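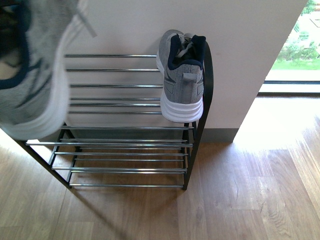
Gray and white sneakers at the metal rack, entry wall, Tamihana house.

Progress report to the Osuleck small grants desk
Project: Front Door Shoes, Tamihana house
November 19, 2019

Hi everyone,

I promised you an update once the entryway was in use, and it's in use, so this is me keeping my promise (a few days past the deadline, sorry, the boiler took up most of last week). I'll go through the money first, then the racks, then the shoe lending, and then the stuff that's still bugging me.

So, money. You gave us $1,841 and we've spent almost all of it. The biggest chunk went on the floor repair by the front door, where the boards had gone soft under the old mat. I know the floor was only a small line in the original budget, and I did call before we moved money over from signage. Thank you for saying yes so fast! The boards got replaced and sealed, and we did the wall in cream while everything was pulled out. The rest went on racks, trays, a bench, socks and the first batch of lending shoes. Receipts are in the envelope that's coming by regular mail. One of them is for a bag of wood screws and it's handwritten, but the hardware store stamped it for me.

On to the racks. In the application I'd asked for closed cubbies, the kind you see in a preschool, and we changed our minds about that after trying two borrowed ones in October. Shoes went in damp and stayed damp, and sweeping underneath meant emptying the whole unit and dragging it out into the hall. The open metal ones we bought are just rods on dark side frames, so you can see straight through to the floor and get a broom in from the front. They go down in steps, which the kids like because the low row is right there for them. Big chunky running shoes sit fine across the rods. Thin heels don't, they slip between, and so do toddler shoes. I put a tray at the end for those and it's working okay, although it fills up fast on rainy afternoons.

We have 40 pairs of lending shoes now. You'll remember the idea was that anyone coming in for the exercise class or the walking group without proper sneakers could borrow a pair for the session. I was worried people would be shy about it, and at first they were. What helped was putting the lending shoes out on the same racks as everyone else's and dropping the separate shelf with the big sign. Now people just ask at the desk for their size. Each pair has a number written inside the tongue, and the desk has a list. A-yeong Ma set up the list and it's a good one, very plain, size down the side and number across. She also got us the spare laces, a whole box, after we lost a Saturday morning to broken ones.

Sizes have been harder than I expected. We guessed wrong on the women's end and ordered too many 7s, and then everybody who walked in wanted a size 9. I've swapped five pairs with the Zovach center across town, who had the opposite problem, and they've asked if we can do it again after the holidays. I'd love to. It costs us nothing except me driving over there.

Cleaning: we wipe the soles and spray the insides after every loan, and the knit ones go through the wash in a mesh bag when they need it. Drying takes longer than I'd planned for (overnight, sometimes longer if the heat's been off), so a pair that gets washed Monday isn't back out until Wednesday at the earliest. I've built that into the list. The white soles show everything, I'm not going to lie to you, and I've made peace with a certain amount of gray.

The part that makes me happiest is the entryway itself. You might remember from your visit that it was a heap. People stepped over boots to get to the coat hooks, and the stroller folks couldn't get past at all. Now there's a clear path from the door to the hall and somewhere to sit while you untie. The after-school kids have made a race out of putting their shoes away, which is loud, and I've asked them to at least walk up to the rack first. Pairs still get split up. I find one shoe on the top row and its partner two rows down, and I put them back together on my way out at night.

What's left to do before the end of the grant:

The bench needs its second coat. The paint is here, I just need a day when the front door can be blocked.

We want one more rack for the side entrance. Ferilance, where we got the others, has quoted the same price as before, and I've asked them to hold it until the last receipts are added up. If we come up short I'll ask our own board for the difference, so please don't worry about that one.

Winter boots. They're too tall for the spacing between the rows, and people have been laying them on their sides, which drips on whatever's underneath. I'd like to put two deep trays by the door and keep the racks for shoes only. That would be a small change from what you approved, so could you let me know if it's all right? An email is fine.

The final report will have the full loan numbers month by month. I don't want to give you November until November is done, especially with the holiday week coming. If anyone from your office wants to stop by, the walking group gets back mid-morning, and that's when the racks are at their fullest. Bring thick socks, the hall floor is cold.

Thanks again, and talk soon.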